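Körbe, überall Körbe

Ich gebe es ja zu: Ich habe ein Korbproblem. Angefangen hat es im Februar, als ich endlich den Flur aufräumen wollte und bei Skimine »nur mal kurz« nach etwas für die Schals geschaut habe. Vier Körbe später stand ich wieder draußen und war selig!

Mein Liebling ist der dunkelbraune. So ein herrlich tiefes Schokoladenbraun, fast ein bisschen ins Lila, und dazu dieser dicke, gedrehte Rand wie ein Seil — ich könnte den ganzen Tag mit den Fingern darüberfahren. 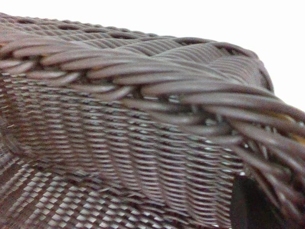 Costel Babić, der bei Enache seit Jahren Flechtkurse gibt, hat mir beigebracht, beim Kauf immer zuerst den Rand anzufassen. Da greift man schließlich jeden Tag hin. Gibt er stark nach oder piksen lose Enden, lieber stehen lassen (auch wenn er 70 Euro gekostet hat und jetzt die Hälfte kostet, ich weiß, es tut weh).

Sauber machen? Alter Pinsel, in die Ritzen damit, einmal feucht drüber, fertig. Bei mir wohnen inzwischen Mützen, Zeitschriften und Wolle in Körben, sehr viel Wolle. Und für das Bad habe ich bei Trarnine schon wieder einen gesehen, rund, mit Deckel. Samstag fahre ich hin!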